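Prikgate, 31 Jul 2021

PRIKGATE WORKSHOP TO SHOW ITS TABLE-CLEARING ARM IN SEPTEMBER

The shared workshop at Prikgate will open its doors in September to show Felow, a home-built project that teaches a robot arm to tidy a table. Members have put 237 evenings into it. The table could have been tidied by hand in that time, and the point has been raised.

Felow does most of its practice in simulation, where fruit doesn't bruise and a dropped jug costs nothing to replace.

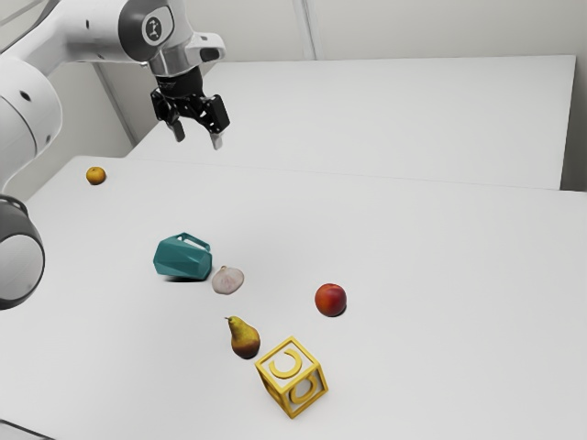
The planning software, Han, picks the order in which things are lifted. In the latest set of 100 simulated runs it cleared the table 93 times. Round fruit is its strong suit – anything with a handle still leads to long pauses.

A real arm, Eron, is being put together on the back bench and has so far moved 3 of its joints on request, and one without.

Entry is free. Tea will be made by people. Press who wish to attend should write to the Prikgate workshop desk.

ENDS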